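The Toy and the Box

The competition rules had come in an email so long that Obadia Owino printed it, stapled it and then used it to level the leg of a bench. He had been running the Thursday robotics club for two terms and had yet to see a robot do anything he couldn't do faster with his eyes shut.

"It isn't about fast," said Seidel. Everyone called her by her surname, even her own brother. "We do the moves, it records the moves, and then the arm at Clollurance learns from them."

"How many moves?"

"The target's 3000."

"And how many have we got?"

She looked at the tally on her laptop. "2163."

Obadia did the subtraction in his head and didn't care for the answer. He had promised his wife he would be home by seven.

The task sheet said Household Objects, Unsorted. Somebody at Vasora, the firm putting up the prize, must have imagined a student kitchen with three mugs and a sponge. What the club had was whatever came out of people's bags. A pair of them would squeeze the handles, one on each side, and take things out of the box and put them back, or pass them across, and when it went wrong Seidel said "again" in the same flat voice, and they did it again.

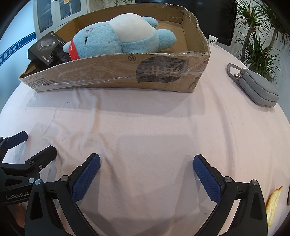 Grippers open, the blue toy still lying in its box.
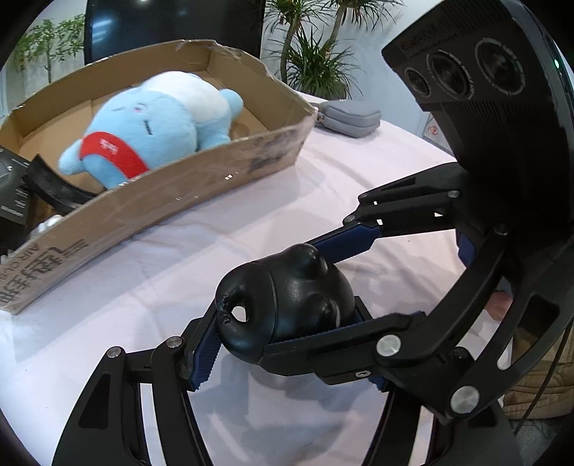

"Count that one," said Tam, whose wrists hurt.

"You hesitated."

"Humans hesitate. It'll learn to hesitate. Won't that be nice for people?"

Obadia thought this was the most sensible thing he'd heard since July. He pulled up a stool. He had taught woodwork for most of his life, and he knew about learning from someone else's hands. You stood next to the old man and watched him plane a board, and then you ruined a board of your own, and he swore at you. The swearing was part of it. He couldn't see where the swearing went in this.

"Suppose it picks up the wrong thing," he said. "At the final. With the judges there."

"Then it picks up the wrong thing."

"And it won't know."

"Did you know, the first time?" Seidel asked. She wasn't being rude. She had her chin on her fist and was watching the numbers.

He opened his mouth to say of course he had. Then he remembered a dovetail joint, cut with great care on the wrong end of the timber, and the whole workshop waiting until he noticed.

"Different," he said.

"If you say so."

They went on. Tam swapped out and a small boy from the year below took his place, gripping so hard that his ears went pink. He dropped everything he touched. Seidel kept most of his attempts, to Obadia's disgust, and put them in a folder marked Seltitz, after the team that had beaten them last year.

"Those are failures," said Obadia.

"They're useful."

"To whom?"

She shrugged. At half past six she got up to find the charger for her laptop, and the boy held out the handles without a word. Obadia took them mainly so that they wouldn't end up on the floor. They were heavier than he'd expected. He squeezed one and the fingers closed, a little after he'd thought they would, like a puppet with opinions.

It took him four goes to pick anything up. On the fourth he swore, quite loudly, and the boy laughed so much he had to sit down.

"Does it record sound?" Obadia asked, when Seidel came back.

"No."

"Pity."

He still thought it was nonsense. He thought Vasora would get its 3000 moves for the price of a plastic cup and a write-up in the newsletter, and that the arm, when they finally saw it, would knock something off a table and be applauded. He said all this while Seidel plugged in her charger. Then he asked what number they were on, and rang his wife to say he'd be late.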